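**Progress report to Rateck, home tasks collection**
Prepared by Yanti Halim, 14/04/2021

The clothing set is now the main part of our work. Since February we have recorded more than 3,000 examples with the hand-held grippers, most of them in bedrooms. Each example is a person handling one garment on a bed.

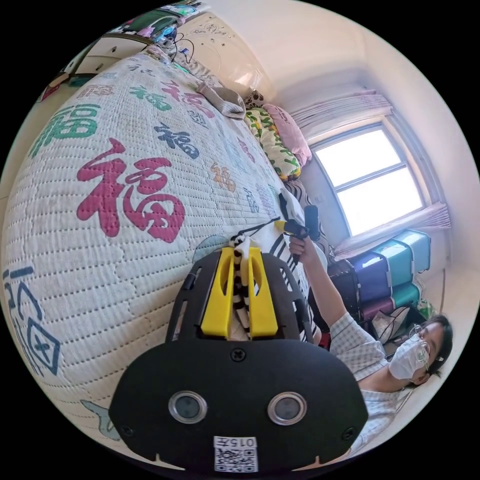

Sessions run for 40 minutes, then the operator takes a break. We tried longer ones and the movements got sloppy toward the end. Recordings are checked the next morning, and any with lost tracking are left out of the total above.

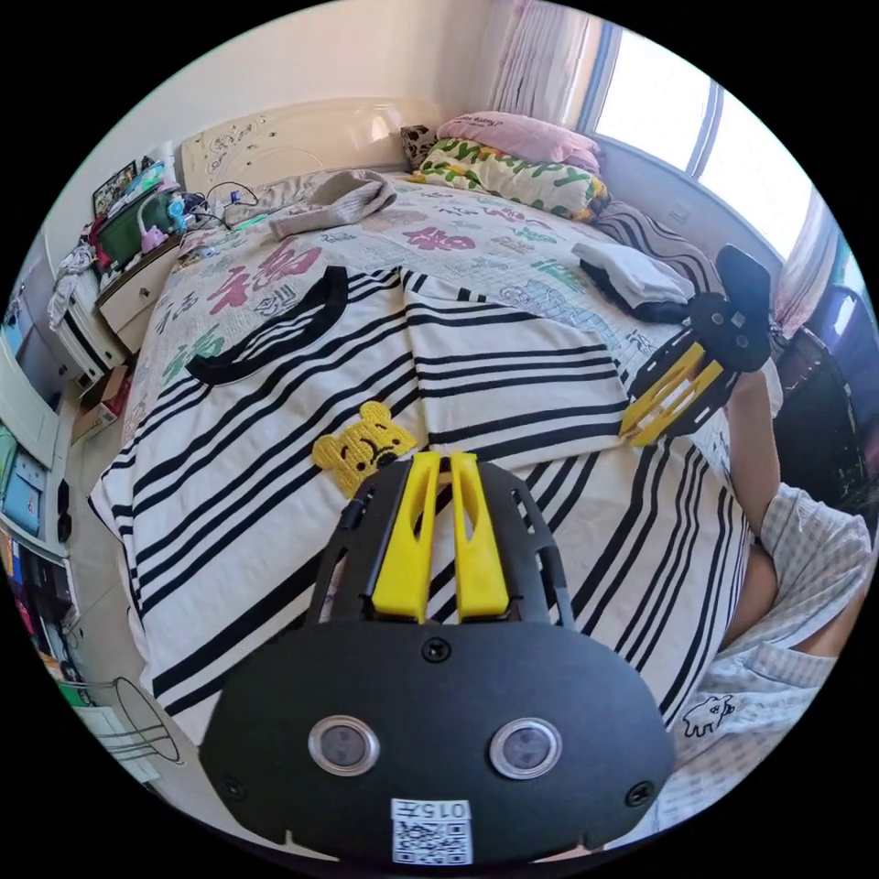 Garment choice still needs work. Too many of the early examples used plain towels and socks, and the model trained on them did poorly on sleeves. We have moved to shirts, spread out on the bed before handling. The striped T-shirt with the bear-face patch is one of 20 garments in the new list, and patterned bedspreads stay on the beds as they are.

Open items:

- 2 grippers are due for new finger pads.
- The Plurton apartments are not yet confirmed for the next round.
- Labeling is behind. We ask to move part of the travel money to it.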